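Autonomous Vehicles | Press Releases

Clamham Riders' Group Asks for Proof Before Driverless Shuttle Trial Goes Ahead

CLAMHAM, Sep 3, 2022 – The Clamham Riders' Group is asking the city to hold off on the driverless shuttle trial proposed by Vundness until the company hands over records that people outside the company can check.
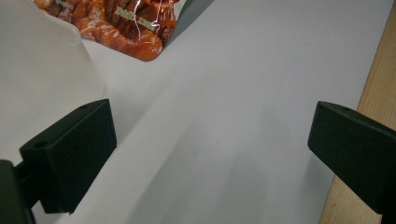 Lucrezia Caputo told the group's open meeting that she would gladly ride in a shuttle with no driver, but that she wanted to read the list of times a person had to grab the controls before she did, and that so far she had been given a leaflet.

The leaflet is a fair summary of what the public has received to date. Vundness wants to run 2 electric shuttles between the Corkitum rail stop and the hospital, on a loop that takes in Jacobs Avenue, the market and the back entrance of the high school. For the first stretch a staff member would ride along. After that the seat would be empty, and a remote operator would watch over both vehicles from an office outside the city. The company calls this "a proven service." It has not said where it was proven, or on what kind of streets.

In July, Vundness told a council work session that its vehicles had finished 1,000 test trips without a crash. The riders' group does not dispute the number. It would like to know what a trip was. A run down an empty access road and a run past a school at letting-out time both count as one, and the slides shown to the council did not separate them. They also gave no weather, no time of day and no speeds.

The same slides listed 351 "assisted events." When council members asked what the term covered, they were told it included any moment when the onboard staff member or the remote operator stepped in. That could mean a gentle tap to get around a parked van. It could mean a hard stop in front of a person in a crosswalk. Until the events are sorted by type, the figure tells the public very little, and the claim that there was no crash tells it even less. A person was sitting in the vehicle the whole time, with a foot near the brake.

"We keep hearing that the shuttle never gets tired and never looks at its phone," said Yaa Owusu of the Clamham Riders' Group. "Fine. Our drivers also know that the left lane by the market is full of delivery trucks until midmorning, and that kids come out from between them. Does the shuttle know that? I asked. I was told the system keeps learning. I'd like it to learn somewhere else first, and then show us the results."

The group is not against the technology. Several of its members have trouble with the walk from Corkitum to the hospital, a stretch the present bus serves poorly and does not serve at all on Sunday evenings. A shuttle that came often and stopped where it said it would stop would be a real help to them. What the members doubt is whether this trial, as written, would show if such a shuttle is safe or useful. The proposal sets no level at which the trial would be judged a failure. It says only that results will be "reviewed in partnership," and the partner doing most of the reviewing is the one selling the shuttles.

There is also the matter of the ramp. The trial papers say each vehicle is "fully accessible." They do not say who helps a wheelchair user board, or fastens the chair, once the staff member is gone. Florante Dimaculangan, who handles transit questions for the group, wrote to Vundness to ask, and got back a reply saying that accessibility was at the heart of the company's mission. He wrote again. The second letter has not been answered.

Costs are just as hazy. The city would pay nothing for the vehicles during the trial, but it would pay for new curb markings, for changes to the signals along Jacobs Avenue and for a charging area behind the Corkitum stop. No price for any of this is attached to the proposal. Nor is there a word on what a rider would pay once the free period ends, or whether the present bus would keep running next to the shuttle. Members have seen routes dropped before on the promise of something better – the old cross-town line went that way – and they would like this one settled in writing.

The Clamham Riders' Group has sent the council a list of 13 questions and asked that no permit be signed until each one has a written answer. Among other things, the list asks for:

the full log of assisted events, with the place, time and cause of each;
the share of test trips made in rain, in the dark and in heavy traffic;
the number of vehicles one remote operator may watch at once, and what the shuttle does if the connection drops;
the name of the party that pays if someone is hurt;
a clear point at which the trial would be stopped.

"None of these are trick questions," said Amado Cruzado, who drafted the list. "If the answers are good, publishing them would win over more people than any leaflet. If the company can't answer them, the council should want to know that before the safety driver gets out."

The group has invited Vundness to its next open meeting, where the company would have as much time as it wants to speak and would take questions from the floor. It has not yet said if it will come. Copies of the 13 questions are available from the group on request, in large print if needed.

Press contact: Florante Yap, Clamham Riders' Group | © 2022 Clamham Riders' Group | Back to top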